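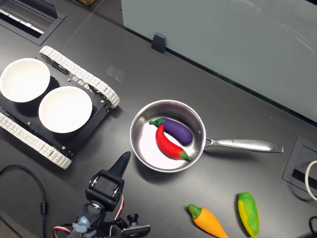 Fig. 1. Toy eggplant and chili in a steel saucepan; carrot and corn still on the table.

Home | Units | Handouts | Readings | Contact

HANDOUT 9: SORTING, SERVING AND THE PRETEND KITCHEN
Tutor: Sarahí Cisneros. Wednesday group, Room 312.

Bring this sheet with you. Last February I printed 23 copies and got most of them back as paper planes.

1. Why a real saucepan
The moulded plastic pan that comes with most play sets weighs nothing and teaches about as much. A stainless steel one has heft, a long handle that gets in everyone's way, and a shiny inside that small children will stare into for longer than they have ever looked at you. Buy it second-hand. Check the handle is tight.

2. What counts as "in"
Look at the pair in Fig. 1. The chili lies partly over the eggplant, and a four-year-old will tell you with total confidence that the chili is on the eggplant, in the pan, or hiding. All three are worth having. Write down the preposition the child used, and resist supplying the one you were hoping for.

3. Choosing the vegetables
Colour is the first thing children sort by, so a purple, a red, an orange and a yellow-and-green give you four easy starting points. Shape comes later. Then ask which ones have green on them and watch the neat piles fall apart, as every one of these does. Réjean Després calls this "the cruel question" in the Lachance reading (p. 715 of the course pack, which is a very fat course pack).

4. Bowls
Plain white, round, at least two. Begin with them empty. Patterned bowls start arguments over who gets the pattern, and you will spend your observation period as a magistrate.

5. Packing up
Count the vegetables back into the tub before anyone puts a coat on. Carrots travel in pockets. Corn, for some reason, goes behind the radiator.

FOR NEXT WEEK
Watch one child at the play kitchen until they lose interest. Note what went into the pan, in what order, and any words that went with it. One page. "He made soup" is a title, so please keep going after it.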